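ok so month two of no car. short thread before work

sold it in September. 19 years old, needed 4000 in repairs, mechanic at Peltevgate just kind of sighed at me. fair enough

things I was dreading: groceries. rain. my sister's place, two buses and a hill

groceries turned out fine?? got a cart. I am now a cart person. the hill is still a hill
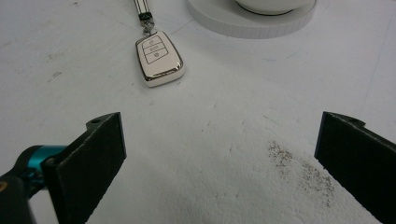

money stuff bc people keep asking. was spending 500 a month with insurance, gas, parking. the parking alone, ugh. bus pass is way less and I read on it — finished two books already, havent done that since college

bad parts: the 19 bus. it comes when it feels like it. missed the dentist completley, had to rebook

also you can't just leave a party. you leave when Llinos Parry leaves bc she's your ride, and Llinos Parry closes the place down

would I get another one? maybe if I move. ask me in February when its dark at 5

anyway bus is here, more tonight if anyone wants the cart link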